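The boxes came down from the attic on the first warm weekend, and Kedir Hailu carried them into the front room two at a time. His sister had labeled them in January, when she still thought she would be the one to go through them. One said Kemeck, for the street they grew up on. One said Hatus, which was the dog. The rest said clothes.

He started with the clothes. He had a trash bag for rags and a clear plastic bin for anything worth keeping. The rule was that he could not hold a thing for longer than it took to fold it.

The rule lasted through the shirts and most of the pants. Then he got to the red one.

It was their mother's. She wore it to the Dumlao plant every winter, under her coat, and at home over her nightgown. It was soft and a little fuzzy, and a bright red that she said made her easy to find in a parking lot. She had bought it with her first full paycheck. She told them the price once, and their father went out to the porch for a while.

Kedir held it up by the shoulders. He folded it, did not like the fold, and shook it out again.

The phone rang. It was Zella.

"How far are you?" she asked.

"Third box."

"Did you find the red thing?"

"I've got it here."

She was quiet. He could hear a faucet running at her end, and then she shut it off.

"I looked for it at the funeral," she said. "I thought you took it."

"I thought you did."

"Well, don't put it in the bin with everything else."

"Where do you want it?"

"I don't know. Hang it up somewhere. I can be there in 90 minutes if I leave now."

He told her to drive carefully, and she said she always did. After they hung up he moved the trash bag out to the hall and went looking for a hanger.

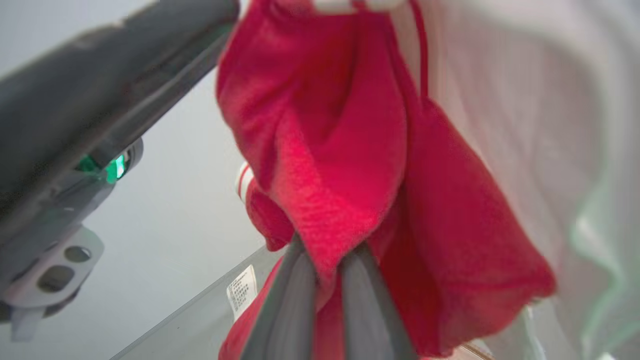
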